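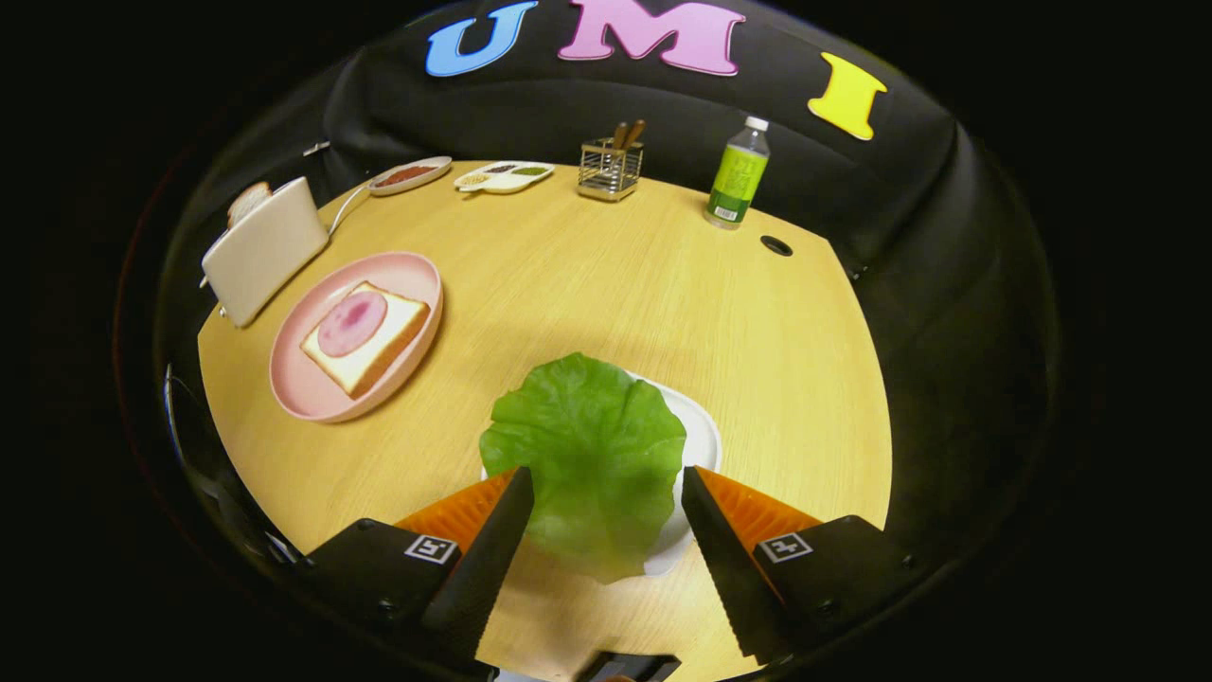
Jemow handheld gripper kit: three weeks of making sandwiches with it

I've wanted to have a go at teaching a robot arm for ages, and the kit from Jemow is the first bit of gear that got me going in an evening. You hold the gripper in your hand, do the job yourself, and the camera on top records what the fingers did. The arm can come later (mine is still in bits on the shelf at the Flambridge workshop, waiting for a shoulder bearing).

The build took me one long Thursday. There are 44 screws, all in one bag, which I could have done without, but the printed parts fitted first time and the marker squares went on dead straight. Pacheco supplied my spare pads.

Those pads are the best thing about it! They're soft and ridged, and they'll take hold of a lettuce leaf without mashing it, which my old hard-jawed gripper never managed once. Bread is easy. Ham is harder, as a thin slice likes to fold over on itself, and I'm still learning to come at it from a low angle.

My sandwich set now runs to 487 recordings, and the battery lasts up to 40 minutes, so I do them in batches with tea in between. Squeezing the trigger that often does make your thumb ache – a bit of foam tape on the handle helped a lot.

Grumbles? The manual has been translated in a hurry and skips the calibration step completely. I used the Brorkudska notes instead, and they're much clearer. I'd also put the markers on before the fingers, whatever the drawing says, or you'll be working round the pads with tweezers.

Would I buy it again? Yes, tomorrow. I'm ordering a second one in July so I can try buttering, with one hand for the knife and one for the toast.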